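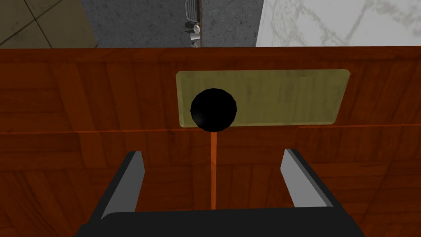
Depuis le mois de juillet, notre petit groupe de l'atelier partagé de Zirisville construit un bras articulé qui doit savoir ouvrir les portes et les tiroirs d'une cuisine ordinaire. Le bras lui-même est presque terminé, et nous passons maintenant la plupart de nos soirées dans le simulateur, où l'on peut se tromper sans abîmer les meubles. L'exercice du moment porte sur une façade en bois brun-rouge avec un bouton noir tout rond, monté près du bout gauche d'une plaque vert olive. Pour un être humain, c'est un geste sans intérêt. Pour la pince, il faut arriver avec les deux doigts bien ouverts, se placer de chaque côté de la boule et ne pas serrer trop tôt.

J'écris cette note à la demande de Delphine Ridgeway, qui s'occupe du bulletin, et je prie les lecteurs d'excuser mon français. Je l'ai appris assez tard, et le vocabulaire de la mécanique me manque encore quelquefois.

**Où nous en sommes**

Nous avons lancé 218 essais dans le simulateur avec la nouvelle commande. Dans 132 de ces essais, la pince a saisi le bouton et l'a gardé jusqu'à la fin du mouvement. Les autres ont échoué pour des causes assez différentes. Le plus souvent, un doigt touche la boule avant l'autre et la prise glisse sur le côté. Parfois aussi le bras arrive trop bas et frotte contre le panneau. Gus Ruiz-Ortega a proposé de ralentir la fermeture sur les cinq derniers millimètres, et nous avons adopté sa proposition, même si chaque essai dure un peu plus longtemps.

Une question reste ouverte, celle du frottement. Dans le simulateur, nous avons choisi une valeur unique pour tous les boutons. Byung-chul Ok pense que c'est trop simple et il voudrait la faire varier d'un essai à l'autre. Il a sans doute raison, mais cela demande de réécrire le fichier de configuration, que j'avais moi-même assez mal organisé au début.

**Les doigts**

Les doigts de la vraie pince seront imprimés à l'atelier. La première paire avait des parois trop minces et se tordait sous l'effort. Imani Quintanilla a redessiné la base, avec une nervure à l'intérieur, et la deuxième paire nous semble beaucoup plus rigide. Il nous manque encore un revêtement un peu souple pour les faces intérieures. Nous avons essayé de la chambre à air de vélo, collée à la colle contact : elle tient bien, mais les bords se relèvent. Si quelqu'un possède une chute de silicone en feuille, nous la prenons avec reconnaissance.

**Prochaine séance**

Nous nous réunissons le dimanche à partir de 14 heures, à la grande table près de l'imprimante. Nous allons fixer une vieille façade de tiroir sur un cadre et y visser plusieurs boutons de tailles différentes, afin de comparer avec le simulateur. Il reste à percer le cadre et à refaire le câblage du poignet, qui est trop court quand le bras se tend. Les personnes qui savent sertir proprement les connecteurs sont particulièrement les bienvenues. Pour emprunter la clé de l'armoire à outils, adressez-vous à Gus avant la séance.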